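Trullosby Fitted Sheets and Sheet Sets

Cotton percale, printed or plain, cut and sewn at our Stusberg workroom

The Trullosby is our everyday sheet. It is a plain-weave percale with a matte finish and a crisp hand, and it has been in the range longer than anything else we sell. Most customers buy it for a main bedroom, but it also goes to guest houses and summer rentals because it holds up to frequent washing.

Fabric

100% long-staple cotton, single-ply yarn, one-over-one-under weave. We don't quote a thread count on the label. Percale made this way lands in the low 200s, and higher numbers on a percale usually mean multi-ply yarn has been counted twice. The cloth is pre-shrunk before cutting. Expect a further two to three percent in length over the first few hot washes. Our patterns allow for it.

Sizes

Twin: 39 x 75 in.
Twin XL: 39 x 80 in.
Full: 54 x 75 in.
Queen: 60 x 80 in.
King: 76 x 80 in.
California King: 72 x 84 in.

Standard pocket depth is 14 inches. The deep version is 18 inches and costs a little more. Measure the mattress at the side seam, with any topper in place, and add two inches for the tuck. If you come out at 12 or below, order standard. A deep sheet on a thin mattress will bunch at the corners.

Elastic

Elastic runs all the way around the hem on every fitted sheet. Older Trullosby sheets had it at the corners only, and we still get calls about those. Replacement elastic is sold by the yard on the Spares page, and Haris Kneževič in the workroom can fit it for you if you mail the sheet in. Allow two weeks, longer in May when the rental orders go out.

Prints and colors

Plain: white, oat, slate, pale blue.
Printed: small cherry on white, fern, ticking stripe, Brernska check.

The prints are reactive-dyed. Pigment prints are cheaper but they sit on top of the cloth and feel stiff, and they rub off along the fold lines. The Brernska check was drawn by Si-woo Sung and is printed in shorter runs than the others, usually 700 sheets at a time, so it does go out of stock. We can't hold stock of a print without payment.

Print placement varies from sheet to sheet. We match the top hem of the flat sheet to the pillowcase cuffs but not to the fitted sheet.

What's in a set

One fitted sheet, one flat sheet, two pillowcases (one with Twin and Twin XL). Pillowcases have an inside flap at the open end, no zipper or buttons. All pieces are also sold separately, and you can mix a printed fitted sheet with a plain flat sheet at the set price - write the combination in the order notes.

Washing

Machine wash warm with like colors. White can go hot. Use less detergent than the bottle says, and skip fabric softener, which coats the cotton and makes it less absorbent. Tumble dry medium and take the sheets out slightly damp if you don't want to iron. Chlorine bleach is fine on plain white only. Oxygen bleach is safe on everything, prints included.

Percale creases. If that bothers you, look at our Sung sateen, which has a heavier drape and comes out of the dryer smoother. It is also warmer to sleep under.

Wear

We run a wash test on every new batch of cloth and pull samples at regular points. The last batch of plain white went 1,372 hours in the test machines before the hem stitching needed attention - the cloth itself was still sound. At home the first place to go is usually the center of the fitted sheet, so turn it head to foot each time you make the bed.

Trade orders

Hotels and rental owners can order unpackaged, in bundles of ten. Pricing changes at 900 and 1,000 pieces. Plain colors only at the lower tier.

Returns

Unwashed sheets can be returned within 30 days. Faults in stitching or elastic are covered for two years, washed or not. Keep the sewn-in label, we need the batch number from it.
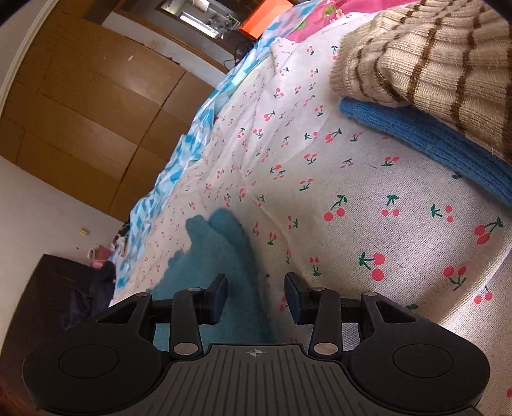 Swatches are free, up to four per address. They are cut from the same rolls as the sheets and are big enough to put through the wash, so do that before you choose between the percale and the sateen.

Contact us | © Trullosby Bedding, Stusberg | Back to top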